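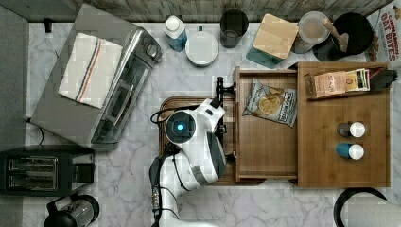

Zusidport arm at the drawer station, overhead view.

Zusidport is a teleoperation and hand-guiding kit for recording task demonstrations on a single-arm workstation. The operator drives the arm from the Norusus hand controller or moves it directly with the joints released. Both modes write the same file format, and a set may mix them.

Recording starts and stops with the foot pedal. Joint angles, gripper opening and all camera streams share one clock. Takes shorter than 3 seconds are discarded unless the limit is changed in the settings.
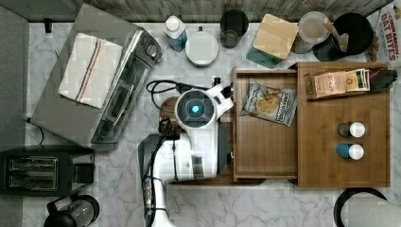
Gripper near the left side of the open drawer, power cable to the left of the blue-lit joint.

Payload at full reach: 6 N
Controller weight: 57 g
Camera inputs: 9
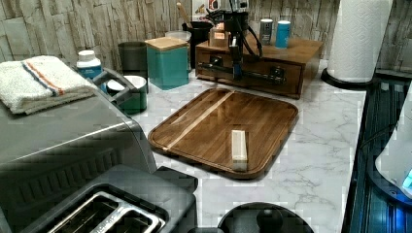 Camera placement decides how much of a demonstration can be used later. An overhead view gives position on the counter but little height. A low view across the counter, with the small block on the cutting board and the gripper hanging in front of the wooden box, supplies the missing axis. Blocky distortion in a stream is flagged by the Barolura viewer and can be filtered per camera.

Reset between takes is manual.

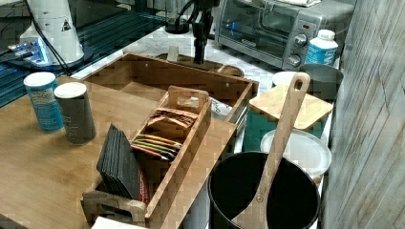 Occlusion should be checked from every camera before the first take. Tall objects cost the most coverage. From the side where the tea organizer stands in front, its raised handle and the spatula in the black pot both occupy part of the view, so a third angle is advised for work behind them.

Integration and operator training are handled by Kárason. Contact Frida Þrastardóttir for quotations, Kaj Hafstein for file format questions. Next training course: July.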